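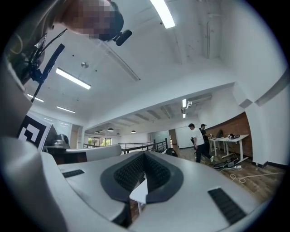 A wobbly table is one of those small household troubles that people put up with for years, and I was no better than anyone else until my neighbor Martti Vuorinen set a full cup of coffee down in my kitchen and watched half of it go into the saucer. I have fixed a good many tables since that morning, my own and other people's, and I'd like to walk you through the way I do it now. The method is the same for a big family table and for a small one with a white top and a dark support under it, like the one whose corner shows in the photo. You'll want a free hour, a screwdriver, a flashlight and an old blanket.

Find out whose fault it is

Before you touch a single screw, move the table to another part of the room and try it there. Old floors dip and swell in places you'd never notice with your feet. If the table stands quietly in its new spot, the floor is to blame, and you can either leave the table where it is (which I have done more than once!) or shim it, which I'll come to.

If it rocks wherever you put it, press down on one corner with the flat of your hand, then on the one diagonally across. Go back and forth a few times. A click or a knock when you press usually means a loose joint. A soft tip with no sound usually means one foot is short. Mark the suspicious corner with a bit of masking tape now, while you remember which it is. I have turned a table over, felt very pleased with myself, and then had no idea which corner I was looking for.

Turn it over

Spread the blanket on the floor, take off anything that slides or drops out, and get a second person for any table you can't lift easily. Lower it gently onto its top. Joonas, my brother-in-law, once saved us the trouble by crawling underneath with the flashlight in his teeth, and he missed the loose bolt completely.

Tighten in rounds

Start with the fasteners that hold the legs or the base to the top. Give each one a small turn, move on to the next, and keep going until they are all snug. If you crank the first one down hard, it can pull the whole base slightly to one side and you'll have a new wobble in place of the old one.

Stop when you feel firm resistance, especially in pressed board, which strips very easily. If a screw just spins and spins, take it out, dip a couple of wooden toothpicks in wood glue, push them into the hole and snap them off level. Let the glue dry overnight, then put the screw back in by hand.

Level the feet

Set the table upright and try the corners again. Many tables have feet that screw in and out, and it's surprising how often they have never been touched. Unscrew the short one a quarter turn at a time, checking as you go.

With plain feet, slide pieces of thin card under the short one until the rocking stops. Then cut a felt or cork pad to that same thickness and stick it on - a 2 mm pad takes care of most of the tables I've met. Wipe the foot clean first and hold the pad down for 60 seconds so the glue gets a proper grip.

Check the screws again after a month or so of normal use. Mine get their turn in September, along with the kitchen chairs.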